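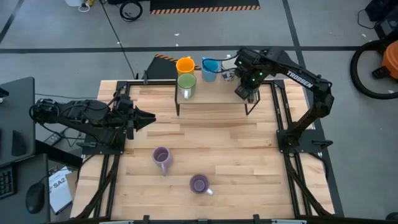
Looking after records, tapes and CDs at home

Print this page | E-mail to a friend

Most of the damage I see on second-hand records was done on a shelf. Heat, weight and dust do more harm than the needle does. What follows is how I store and clean my own collection, which is mostly metal and hard rock with a bit of everything else, and currently takes up one wall of the spare room.

Shelving

Stand LPs upright and keep them upright. A stack lying flat will press ring marks into the sleeves at the bottom, and a row that leans will warp in a hot summer. Use a divider every 20 cm or so along the shelf. An old bit of melamine does the job, or a bookend if the shelf is shallow.

Leave enough slack that you can pull a record out with two fingers. If you have to tug, the spine will split at the top, and gatefolds go first.

LPs are heavier than people expect. A full shelf of 150 albums is more than most flat-pack bookcases were made to hold, so check the back panel is screwed on and fix the unit to a stud. I had a shelf pin shear off in a rental and lost the corners on half of my Sembiring records, including the first pressing with the grey cover.

Keep the whole lot off outside walls if the house gets damp. Mould likes cardboard.

Sleeves

Paper inners shed fibres and scratch. Replace them with plain polyethylene or rice-paper style ones. Keep the original inner if it has lyrics or artwork on it, and slide it into the jacket beside the new one.

For outers, avoid soft PVC. It can react with the vinyl over the years and leave a cloudy haze that won't wash off. This matters most with picture discs, which often came in PVC from the factory.

Hand cleaning

You don't need a machine. For a dusty record:

1. Brush it dry on the turntable with a carbon fibre brush, following the groove.
2. Mix distilled water with 2 drops of plain dish soap per litre. Tap water leaves minerals behind.
3. Wet a clean microfibre cloth, wring it out, and wipe around the record in the direction of the grooves. Stay off the label.
4. Wipe again with a second cloth and distilled water only.
5. Stand it in a dish rack until dry. Allow a couple of hours.

Never use alcohol on shellac 78s. It dissolves them.

Sticky price tags

Warm the sticker on low with a hair dryer, then lift one corner with a fingernail and peel slowly, nearly flat to the sleeve. Leftover glue on a glossy sleeve comes off with a dab of eucalyptus oil on a cotton bud. Don't try this on matt or uncoated card – it leaves a dark spot for good. My copy of the Stedum live album has one right over the drummer.

Cassettes

Rewind to one end before putting a tape away for a long time, and store it on its edge in the case. Keep tapes away from speakers. The little foam or felt pad behind the tape falls off on older shells, and the sound goes dull or drops out. If the shell has screws, you can swap the reels into a new one in ten minutes. Do it over a tray with a tea towel in it so the rollers don't bounce away.

Clean the deck heads with isopropyl on a cotton bud. Go easy on the rubber pinch roller.

CDs

Wipe from the centre straight out to the edge, never in circles. The label side is the fragile one, as the metal layer sits just under the ink. Cracked jewel cases are cheap to replace, but digipak trays are not, so if the centre teeth have broken, put the disc in a thin sleeve and tuck it in the pocket. I did this with Luromier's whole back catalogue.

A list

Write down what you own, with the catalogue number and condition. A spreadsheet is fine. Mine has saved me buying the same Bidum EP a third time, and the insurer will want it if there's ever a leak or a fire. Keep a copy somewhere other than the house.

Shares: 20 | Comments: 4

Comments

rhonda_k
Eucalyptus oil worked a treat on the glossy ones. Wish I'd read the bit about matt card first.

Narayanan Nambiar
For LPs that are already slightly warped, I leave them between two sheets of glass in a cool cupboard with a few books on top. Takes months and doesn't always work. I wouldn't use the oven.

Deadwax
Is there any way to get smoke smell out of sleeves? Bought a box lot in March and the whole room stinks.

rhonda_k
@Deadwax sealed tub with an open dish of bicarb, don't let it touch the cardboard. Mine took three weeks and I changed the bicarb twice.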